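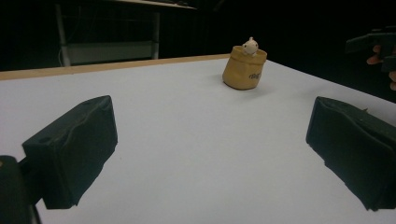 I have owned the little round cup for years and never found a proper use for it. It's too small for pens and too light for a toothbrush. Mariama Owusu gave it to me when I left Hudesville, along with a bag of tea I finished in a week.

Last May I started keeping odds and ends in it — a rubber, drawing pins, the spare key for the bike lock.
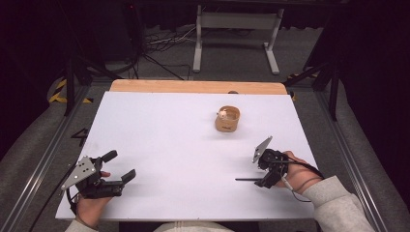 The key has since moved to a hook by the door, where I can find it at 5 in the morning. Most of the pins went back in their tin.

I like a white surface for small jobs, though it shows every crumb. Leif Damgaard uses an old tray and says it does just as well. He may be right, but I'm keeping the board. I still need to find somewhere for the paper clips.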